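About Plelcombe Corum Football Club

Plelcombe Corum is a semi-professional football club owned by its members and supported by local business. The club fields men's, women's and youth sides, all of which train and play at the Clorham Road ground. Senior football has been played on the site for 79 years, and the covered stand on the north side holds 200 seated spectators.

Ownership and governance

The club has 1221 voting members. Each member holds one share, whatever sum he or she has chosen to pay in, and no company or individual may hold more. The board is elected every June at the general meeting, where the accounts for the season are presented and the budget for the next is put to the vote.

Our partnership with Mägi

Mägi, the kitchen and household goods firm, has been principal sponsor of the club since 2000. Its name appears on the shirts of all senior teams. The agreement covers a fixed yearly payment, with a separate sum set aside for the youth section which may not be spent on players' wages. Mägi holds no shares and has no seat on the board.

The board is mindful that clubs of our size can come to depend on a single backer. Wages for the senior squads are therefore met from gate receipts, membership fees and season tickets alone. Sponsorship income goes towards the ground, travel and coaching — a rule adopted by the members, which only the members can change.

Youth and community

Boys and girls may join from the age of six. Coaching fees are kept low and may be waived in full on application to the club office. The pitch is made available to Clorham schools on weekday mornings outside the winter months. 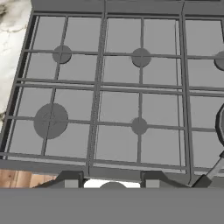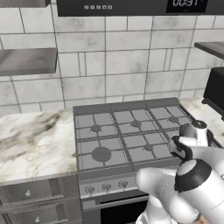
Both images: computer renderings

Contact and visits

The club office is at the main entrance to the Clorham Road ground and is open on match days from noon. Enquiries about membership, sponsorship or ground hire should be made in writing. Copies of the club rules and the most recent accounts are supplied free of charge to any member who asks for them.

Page last reviewed: 29/12/2025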